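Notebook – Clurnance bench, desk-tidying task
2023-02-25

Carrying on from the drawer notes. The question from Viltadlow is still whether a two-armed machine can be left to clear a desk at the end of the day: small items into a drawer, drawer shut, surface clear enough to wipe. A person does this without thinking. We are not there, and I want the reasons written down before the next call.

Task as set

Pick up one small flat item, open the drawer by its handle, put the item in, close the drawer. Start positions from the tape lines. No help from the operator once the run has begun. A run counts as failed if the box shifts by more than 4 mm, even if the item ends up inside.

Grasping

Flat items remain the worst case. Fingers come down either side, close, and the item slides along the table before it lifts. Faustine Lebrun's suggestion was to approach low and tilt the item up on one long edge before closing fully. Better on anything with a bit of thickness. Still poor on cards and no use at all on a single sheet of paper.

Keys are a nuisance. Thumb pressure on the face of a calculator will press several at once. Harmless here, but the same grip on a remote control would change the channel, so grip by the edges wherever the width allows.

Drawer

Wire handle is easier than a knob. One finger hooked through is enough, no need to pinch. The trouble is that the box is light and comes along with the drawer. Options:
– second hand as a brace on the far side (slow, and the arms get close to each other)
– rubber feet under the box
– pull slower and accept the time

I prefer the brace, as nobody at home is going to glue feet to their furniture for our benefit.

Time

Best clean run so far 162 s. Faustine did the same job by hand in 4 s while talking to me. Most of the difference is waiting: the idle hand parks open and upright until the other has finished, and the planner will not overlap the two. Zedeo say overlapping moves will be in their May release. Until then there is not much to gain by tuning speeds.

My view for the call: fine for repeated shop-floor work with fixed boxes and known parts. For household use, no, not yet.

To do
– rerun with the brace, 2 operators, same start positions
– ask Picard about softer fingertip pads
– tie up the cable at the right wrist before the long runs
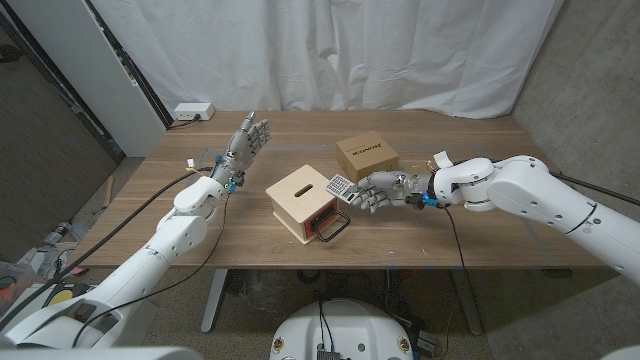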